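Call for participants: tabletop sandwich cell, shared workshop at Deltton

We are looking for four people to join the second build of Flididen, a two-armed food-assembly station put together by members of the Deltton workshop. The first build runs. It stacks a burger from loose ingredients on a table, at a pace no restaurant would accept. The second build should drop fewer things and be easier to clean.

The places are unpaid. Parts, food and bench space are covered. Expect one evening session a week and some work at home, mostly on fixtures and scripts.

State of the work

The layout is a center tray for assembly with a clear compartment on either side. Cabbage and lettuce share one container at the far end of the tray. Bread, tomato and meat are stored at the sides, standing on edge, so that a two-fingered gripper can come down over them from above. Buns are the easy case. Leaf vegetables are the hard one: the amount picked up varies, and strands hang over the side of the bun.

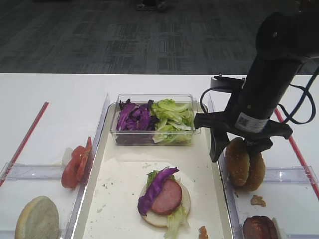
Do I need to have worked with a robot arm before?
Experience helps for the control work, but two of the four places are for fixtures and food handling, and those need only patience and a steady hand with acrylic.

The places

1. Fixtures. Redesign of the upright holders. The present ones are clear acrylic with small white blocks behind the food. They work for firm slices and less well for tomato, which softens over a session and leans. You should be able to cut, drill and glue acrylic sheet cleanly. Contact: Po-yen Chow.

2. Grip and motion. Tuning of finger force and approach angle for each ingredient. Flat black fingers are fitted now; we would like to try narrower ones for the patties. Python at a working level is required.

3. Leaf handling. A study of how much cabbage and lettuce comes up per pick, with a kitchen scale and a log sheet. The goal is a portion of 20 grams, with nearly 9 in ten picks close enough to use. We are well short of that. Contact: Pei-shan Tai.

4. Hygiene and changeover. Crumbs and sauce collect on the tray during a run. We need a washable liner and a written routine for swapping it between runs. Food handling experience is preferred.

A run counts as finished when the top bun is on and the stack stays up after the arm has moved away. Filling that spills out at the side is logged but does not fail the run. This rule will probably be tightened once the leaf work has results.

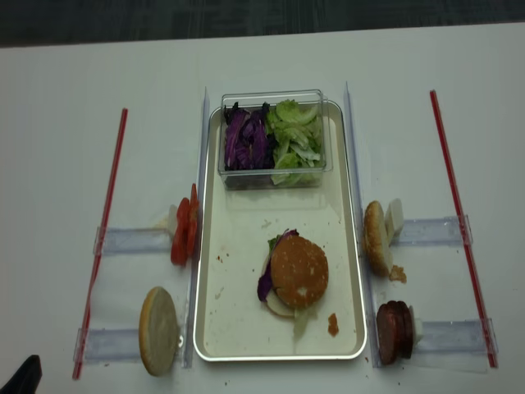
Areti Zacharopoulos replied to the draft of this call that the leaf work should come before any new holders – changing both together would leave us unable to tell which one had moved the numbers. She also asked that the finished rule stay as it is until then, so that old and new logs can be compared. We have taken up both points. The fixtures place will start with drawings and test pieces, and the holders on the table stay put for the first weeks.

What you get

Access to the workshop during build hours, a shelf, and the full logs and drawings to keep. The control code is shared among members. All work goes into the common folder under the name of the person who did it.

How to apply

Write a short note to Hiu-tung Kwok, Room 501, or leave it in the Flididen tray by the door. State which place you want, which evenings you can attend, and one thing you have built or repaired – a photo and a few lines will do. Mention food allergies. Notes must be in by 24th February. Applicants will be invited to watch a run before they decide.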